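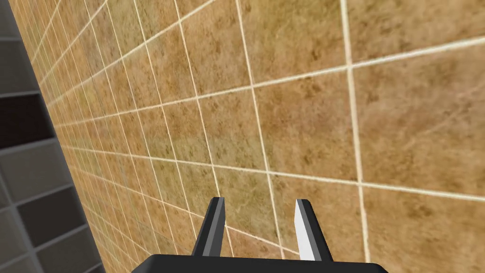
Square tan tiles and pale grout lines in a computer-rendered interior.

My mother kept the instruction book for every machine that ever came into the house, and she kept them all in one kitchen drawer that had long since stopped closing. The blender, the clock radio, the first answering machine with its tiny cassette - each had its booklet, and each booklet had her notes in the margins. When I cleared the drawer out in April I sat on the floor and read them for most of an afternoon, and I have been thinking ever since about how we learn to live with our things.

I brought one home with me. It belongs to a Mellor sewing machine, it runs to 132 pages, and it assumes you have all the time in the world. There is a chapter on where to put your lamp. There is a page, a whole page, on oil. Compare that with the Nornida thermostat I had put in over the winter, which arrived with a folded card the size of a bus ticket and a code to scan. Scanning the code took me to an app, the app wanted an account, and the account wanted a password that didn't resemble any password I'd used before. I was wearing my coat by the end of it.

Now, I don't want to be unfair to the thermostat. It's a clever little thing, and once we had settled our differences it learned that I get up early and like the bathroom warm. I can turn the heat down from my sister's porch in Bralov, 60 miles away, and I have done it more often than I needed to, just for the pleasure of it (she thinks I'm texting somebody). What it has never done is tell me how it works. If it decides one morning that the hallway should be cooler, I can overrule it, but I can't ask it why, and there's no chapter on where to put my lamp.

I wonder sometimes whether my mother's generation knew their machines better or simply had fewer of them to know. She could take the back off the Mellor and put it on again, and she did so on the dining table, with newspaper spread out underneath and everybody told to keep their elbows in. But she also owned that machine for decades. I've had four phones in the time it took her to wear out one drive belt.

The Humau public library runs a fix-it evening in its basement, and I went along with a toaster that had given up popping. I had expected a few people with screwdrivers, and there were certainly screwdrivers, but most of the tables were given over to phones and tablets, with pairs of people bent over a menu looking for the setting that makes the letters bigger. One woman had 1160 unread messages and wanted very much to have none. A teenager showed her how to do it in a few taps, and then - this was the part I liked - made her do the last step herself and write it down on the back of an envelope.

I've started doing the same. There's a notebook by my router now, an ordinary one with 80 pages, and in it go the things I've found out the hard way: which light means trouble, how long to hold the button, what the thermostat calls the guest room. My handwriting is nothing like my mother's, though I notice I underline things twice, the way she did. The toaster has a page too, and so far all it says is "push down firmly and wait."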